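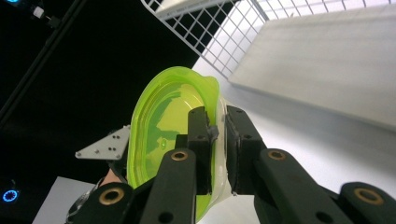
Hello Bidico support, and thank you in advance for reading all of this, I know it's long. I'm writing about the plastic bowls from the Clestoten kitchen set, which we bought for the shared kitchen here at Vermeulen, and which have started to smell and feel a little tacky along the edge after washing. The bowls are the see-through lime green ones with the broad, rounded rim and the little flared tab at the top, and it is that rim, and the crease where the tab curls outward, where I notice the tackiness most. The middle of the basin feels perfectly fine to me. We love these bowls, I should say that first! They are such a cheerful color and people reach for them before anything else in the cupboard, so I would be sad to throw them out over something that might just be a mistake on my side.

What we do now: everything goes through the dishwasher on the long program after lunch, then out onto the wire basket to finish drying, and back in the cupboard by the end of the day. The detergent is Ollance powder, the big 3000 gram box. We switched to it this spring when the old tablets ran out, and I'm fairly sure the trouble started after that, although I didn't write anything down at the time (I wish I had).

What I have tried so far:
- Hand washing one bowl with ordinary dish soap. Better for a day or two, then tacky again once it had been back through the machine.
- Wiping the rim with white vinegar. The smell went, the tackiness didn't.
- Cleaning the dishwasher filter, which needed it anyway - I will spare you the details.
- Leaving the bowls out overnight instead of putting them away. No difference that I could feel.

I can send the receipt if you need it. Kind regards, and sorry again for the essay,
Marijke Van der Linden

Reply from Lieven Groen, Bidico customer care, 2022-06-17

Dear Marijke, please don't apologize, a long message saves us both a lot of back and forth! My first guess is detergent film. Powder can leave a thin layer on soft plastic when the dose is a bit high, and it collects in creases like the one by the tab. Could you tell me how much powder goes in for each wash, and whether the bowls are on the top or the bottom rack?

For tonight, please try this on one bowl only, so you have something to compare it with. Fill the sink with warm water, add two spoonfuls of baking soda, and let the bowl soak for 13 minutes. Rub the rim with a soft cloth, rinse it well on both sides, and dry it with a clean towel.

After that, set it on the upper shelf of your basket, tipped a little, so that water can run off and air can get underneath.

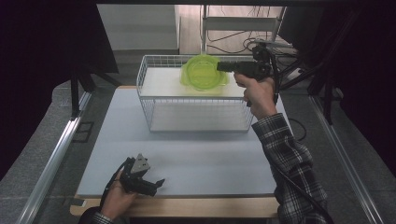
Do I need to take the other dishes off the basket while the bowl is drying?
They can stay where they are, as long as nothing is stacked on the bowl or pressed up against its rim.

Marijke again. Thank you Lieven, that was quick! I asked around about the powder, and the answer is that everybody has been filling the little drawer to the top, me included. The bowls go on the bottom rack because that's where there is room. I did the soak last night, and the bowl feels clean this morning, with no smell at all. The one I left alone is still tacky, so there is clearly something in it.

Lieven here. That is lovely to hear. Please go down to half a drawer of powder and move the bowls to the top rack, away from the heating element. Do the baking soda soak once for each of the others, and then carry on as normal. I'm leaving the ticket open until August in case it creeps back - just reply to this message and it will come straight to me.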